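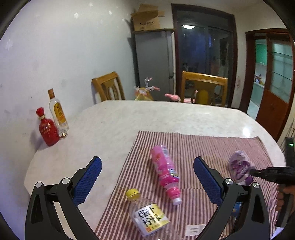
Setting Up the Gavutow Stump Grinder: Part 2, Before Your First Cut

2021-01-04 | by Latrice Ostrowski
Filed under: Tree & Stump Care, Owner Guides

By now you should have the handlebar bolted on and the wheels pumped up. If you skipped the wheels, go back and do them. I rolled mine across the yard half flat the first time and it pulled left the whole way.

1. Park the grinder on level ground and set the wheel lock. Pull the spark plug wire and tuck it well clear of the plug.

2. Open the cutter guard and check every tooth by hand, with gloves on. You want no wiggle at all. My grinder shipped with 2 spare teeth taped inside the manual pouch, so look there before you throw out the packaging!

3. Fill the engine with the oil listed on the plate by the recoil starter. It ships dry. Fill to the top mark on the dipstick, wait a minute, and check again.

CAUTION: Never start the engine with the cutter guard open, not even to listen to it.

4. Check the drive belt. Press it in the middle with your thumb - it should give a little and spring back. If it flops, tighten the adjuster nut a half turn at a time.

5. Reconnect the plug wire and close the guard. Let the engine idle for five minutes with the cutter disengaged.

Note: There may be some smoke on the first start while the factory coating burns off. Mine cleared up before I finished my coffee. If yours keeps smoking, shut it down and look at the oil level.

Getting the stump ready

6. Call your utility locating service and wait for the marks. Clyde Thibodeaux over in Lesdale found a sprinkler line with his, and those usually don't get marked, so walk your irrigation too.

7. Cut the stump as low as your chainsaw safely allows and rake away rocks for a few feet on every side. Old fence staples are the worst thing for teeth (I lost one to a staple in November, in a silver maple I'd have sworn was clean).

8. Stand behind the handlebar, lower the wheel until it sits just above the front edge of the stump, and engage the cutter. Swing slowly side to side, taking shallow passes.

CAUTION: Keep people and pets well back. Chips fly a lot farther than you'd think, and they sting.

9. When you've worked down below grade, disengage the cutter, shut off the engine, and wait for the wheel to stop completely before you touch anything.

Spare teeth are part number 1413, and the belt is listed on the same page of the parts sheet. Write the hour meter reading inside the back cover after each job. The gearbox oil gets changed at 500 hours, and that's covered in Part 3.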